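Kukutus Home Arm Build – Frequently Asked Questions

What is Kukutus?
Kukutus is a living room pick-and-place build. A robot arm stands on a table next to an armchair, picks up small household items and sets them down where you tell it. The software side, which covers the simulated room, the motion scripts and the grasp settings, is free to download. You supply the arm and the table.

Do I need to own an arm to start?
No. The whole build runs in simulation first, and plenty of people at the Idcombe shared workshop never go past that stage. If you have a decent desktop computer with a separate graphics card, you can load the room and run the scripts the same evening.

Which arm is the simulated room set up for?
A Franka Emika arm with a two-finger gripper. Other arms can be loaded, but you will need to redo the joint limits and the reach check yourself. We don't keep settings files for them.

What is Hudon?
Hudon is the motion planner. It takes a start point and an end point and works out a path that keeps the arm away from the furniture. It is a separate download. Version 2 is required – the older one ignores anything you add to the room after startup.

What about Potgieter?
Potgieter is the base plate, named after the street the workshop used to be on. It bolts through the tabletop with 4 bolts. The drawings are in the download folder under "mount". Do not clamp a real arm to the table edge in place of the plate. Clamps work loose under side loads.

How big does the work area need to be?
The planner treats 935 mm from the base as the outer limit for carrying anything. Measure from the center of the base, then measure again with the chair where people really leave it. Most failed runs at the workshop come down to furniture that had moved since the room file was made.

What does it pick up?
Start with a small, slim carton that can be held by its top end. Boxes with flat sides are the easiest to grip. Soft bags, round fruit and anything with liquid in it should wait until your grasp settings are sorted out.

What does a run look like in the simulator?
The views below are both from the simulated room, with the carton in the gripper.
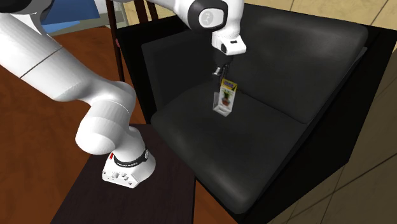
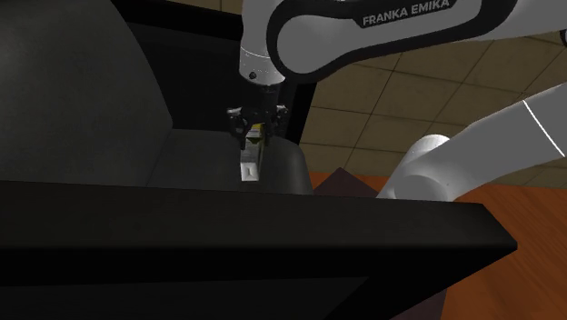 Why does the arm come in from above?
A straight drop is the simplest approach to plan and the simplest to fix. Hudon can plan side entries, but in a tight compartment the elbow swings wide and the wrist has little room to turn. Get the vertical approach working first.

My item drops too early. What should I change?
Check the release height before you touch anything else. It is measured from the fingertips, so a tall box needs a higher value than a short one. If that looks right, raise the grip force one step at a time. Cardboard crushes easily on a real arm, and the simulator will not show you that.

Can I use my own room?
Yes. Open the room file, delete our furniture and put in your own shapes. Plain blocks are fine for collision checks. The file has 11 saved positions, and you should go through all of them again after any change to the layout.

Is it safe to run the real arm at home?
Only with an emergency stop within reach and with people and pets out of the room. Run at the lowest speed setting until a script has finished cleanly several times in a row. Never leave the arm powered and unattended.

Can I visit the workshop?
Idcombe has an open bench in the evening, from 7 p.m. Bring your room file on a USB stick. The bench is closed through August.

Where do I report a problem?
Use the issue page on the Kukutus site. Attach the log file and your room file – we can't do much with a report that has neither.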